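Skircombe Robotics Workshop
Handout 4: Picking from slots
Lucian Ursu – revised 4 Aug 2025

By now your team has a hand that closes on command and a strong opinion about whose code made it late. This unit adds a target. The hand goes into a slotted organizer, takes hold of a small packet and brings it out without taking the organizer along for the ride.

Each team gets 12 attempts. An attempt begins when you press start and ends when the hand is clear of the cardboard or when someone says a word we don't use in reports. Nine clean picks is a pass. 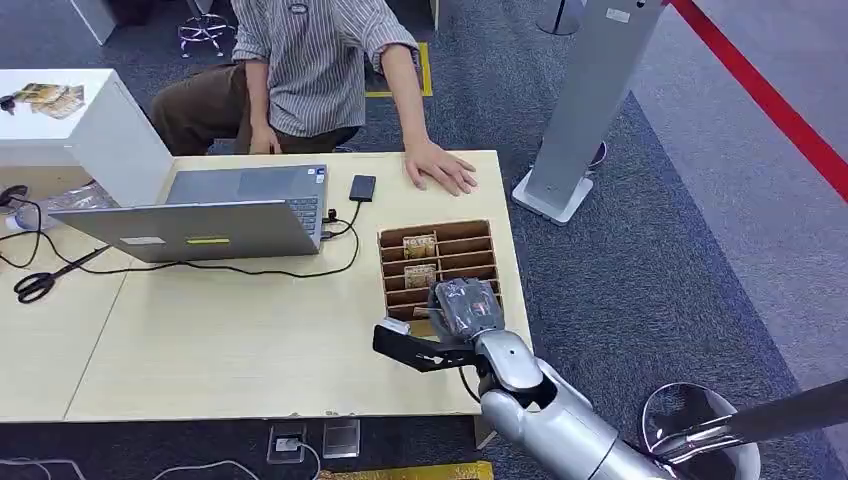

Fig. 1. Reaching for the lower packet. Operator seated behind the laptop.

Approach from above and keep the fingers narrow until you are inside the slot. Teams who open the hand early tend to rearrange the furniture. Check the fixture under the hand as well – it reaches the organizer's front edge before your fingers reach anything useful.

Run the arm at 70 percent speed or lower. Last December's group, Team Fotwood, ran at full speed and wrote a very good section on cardboard repair.

Log every attempt in the Cindine sheet, including the bad ones. Especially the bad ones. "It worked at home" is not a category.

For next time: read the Obi notes on grasp width and bring your log.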